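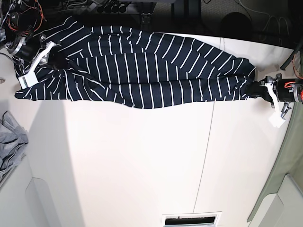 **To:** Members' list, Sestham Textile Care and Study Society
**From:** The Secretary
**Date:** July 28, 2019
**Subject:** Re: Washing and storage of striped knitwear in the handling collection

Dear members,

The Society has received several replies to the message quoted at the foot of this one, and it seems right to answer them together on the list. The answer concerns only the handling collection, meaning the garments which members may borrow, try on and use for teaching. The study collection is kept under separate rules, and no change to those rules is proposed.

> A member wrote:
>
> I should be grateful for a ruling on the washing of the striped cotton knits in the handling collection. The borrowers' sheet says "cool hand wash, dry flat". The older printed guide says that cotton jersey may be machine washed at a low temperature in a net bag. I borrowed four tops for a school session in March and followed the sheet, but it took the better part of two days to get them dry and there was nowhere at home to lay them out.
>
> I would also like to know whether the dark-ground pieces should be washed apart from the light ones. On one of the tops I had, the white stripe has gone a little grey, and I should not like to be the cause of it happening to the others.
>
> Lastly, the bags supplied with the loan boxes are too small for anything with long sleeves. Could larger ones be bought?

The points are taken in the order in which they were raised.

**1. Hand wash or machine wash**

The borrowers' sheet is the current rule and should be followed where it differs from the printed guide. The guide was written when most of the handling collection was made up of woven shirts and aprons, and its section on knits was short. It will be withdrawn when present stocks run out. Members who still hold a copy are asked to strike through the paragraph headed "Jersey and stockinette" and to write "see sheet" in the margin.

The reason for preferring a hand wash is the seams. A plain cotton knit in good order will stand a gentle machine cycle. Many of ours, however, have been let out, taken in or mended at the shoulder, often with a thread stronger than the cloth, and when the garment is heavy with water and turned in a drum the strain falls on the edge of the mend. Two pieces from the Monell gift were lost in this way before the sheet was issued.

Members who cannot wash by hand, for whatever reason, should return the garments unwashed with a note pinned to the outside of the bag. No charge is made for this. It is a good deal better than having the work done in a hurry.

**2. Drying**

It is accepted that drying flat is slow and takes up room. The following is allowed from the date of this message:

- After rinsing, roll the garment in a clean towel and press along the roll with the flat of the hand. Do not wring.
- Open it out, ease it back to its measured length and width, and lay it on a dry towel or a mesh rack.
- Turn it once when the upper side feels dry.
- Where a rack is not to be had, the garment may be laid over two parallel rails set well apart, with the fold at the chest. It should not be hung from the shoulders, nor pegged at the hem.

The measured length and width are written on the card in each loan box. Members have asked whether they need to be followed exactly. A small difference is of no account. What should be avoided is a top which comes back noticeably longer than it went out, since a knit that has been pulled lengthwise will not readily recover its width, and the stripes no longer meet at the side seams. Several members use those side seams to teach pattern matching, and a stretched garment is of little use to them.

**3. Dark and light grounds**

Yes, they should be washed apart. This was left out of the sheet by oversight and will be added to the next printing.

Navy cottons should be tested before their first wash in any loan. Dampen a white cloth, hold it against an inside seam for a minute and look for colour. If there is any, the piece should be returned unwashed. If there is none, wash it by itself in plenty of cool water, do not leave it to soak, and move straight on to rinsing. Fine white stripes on a dark ground are the most at risk, because the white is never far from the dye, and a garment left lying folded on itself while wet may mark even where the test was clear.

The greying which the member describes is not thought to be dye. The card for that top shows that it was already dull when it came to us. The more usual cause is soap which has not been fully rinsed out, and in a hard water district such as ours this builds up over a number of washes. One extra rinse will do no harm. Bleach, "whitening" powders and vinegar should not be used on any piece in the collection.

**4. Bags**

Larger bags have been ordered from Galto in unbleached cotton, with a tape tie and no zip. The order is for 200, which will cover every knit in the handling collection and leave a few over. They should reach the loan cupboard before the autumn boxes are made up. Until then, members may line a loan box with a clean pillowcase and fold the sleeves across the front with a sheet of plain tissue between. Please do not force a long-sleeved garment into one of the small bags.

**5. Folding for return**

Although this was not asked, the Society would be glad of members' help with it. A number of boxes have come back with knits rolled tightly or twisted to fit. This leaves creases which take a long while to fall out, and on older jersey they can become permanent lines. Kindly fold in thirds along the length, then once across, with tissue in the fold. If the box appears too small, use a second box. Spare boxes are kept on the lower shelf and need not be booked out.

**6. Other matters arising**

The Vasilakis bequest has now been listed in full. It holds a small group of seaside and boating clothes, the earliest of which carries a laundry mark dated 1894. That piece has gone to the study collection and cannot be lent. The later tops are being checked for strength, and those found sound will be offered for handling in due course. Members should not write to ask for particular items before the list is sent out.

A sum of £400 has been set aside for racks and towels for the workroom. Suggestions as to suppliers may be sent to the Secretary by post or by reply to this message, and should state the size of the rack when open. Folding racks with bare metal bars are not suitable owing to the risk of rust.

The revised borrowers' sheet will be placed in every loan box and a copy sent to this list. Members with a box on loan at present should follow the sheet they have, together with points 2 and 3 above.

Replies of general interest may be sent to the whole list. Questions about a particular loan should be sent to the Secretary alone, quoting the number on the lid of the box.

Yours faithfully,

The Secretary
Sestham Textile Care and Study Society

---

*You receive this message as a member of the Society's list. To leave the list, reply with the single word "remove" in the subject line. Borrowing rights are not affected.*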